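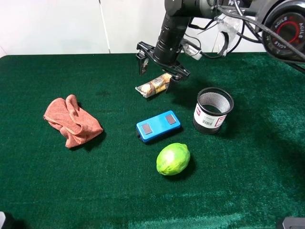

Samuel asked after the last report why two weeks went on upkeep when the grant says picking, and whether the arm couldn't just be run till something gave. Fair. Short answer, we tried that in November and lost most of a run to one cable.

Hellow cell, Ustham bench. Progress report, maintenance part.

Cabling first. Wrist lead was pulling tight at full twist, joint six dropping out. Rerouted with more slack, new ties. No dropouts since. Spare lead ordered, not here yet.

Gripper: zero had crept, jaws reading closed with a 2 mm gap. Re-zeroed, wrote the steps on the Mumeo sheet so whoever opens up does it the same way. Takes 8 minutes. 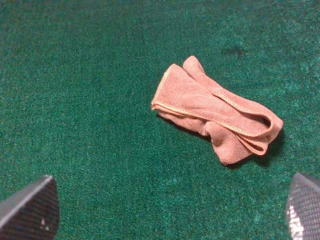

2 min read

Wrist camera. Mount screw had worked loose and the view drifted a bit each day. Thread lock on, retightened. Check now is simple: both fingertips have to show in the bottom corners, same as the saved view. If one is missing, stop and redo the mount. Felt stays where it is, theres a dark mark on it we use as a rough reference.
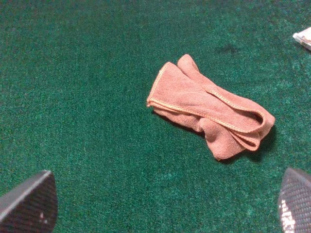 Wrist view, pink cloth on the felt, jaws open

Cloth is the hard one. Folds catch the light differently every time it's put down, so exposure is locked now, auto was hunting. Glare on the right finger still a problem. Matte tape next, cheap, will try it before touching the lamp.

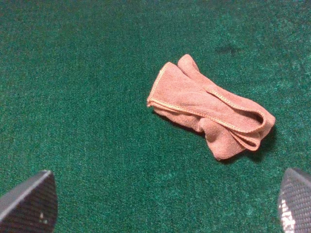
Run count since the fixes is over 800 cycles, stopped by hand for the Sunday power work and restarted clean. Before that we were getting 40 or so between faults. Not claiming it all for the cable, the re-zero went in the same day and we didnt seperate them.

Still open: spare lead, finger tape, second set of jaw pads. Budget is fine apart from the pads, quote to follow. Mumeo sheet is shared with your office, read access only for now.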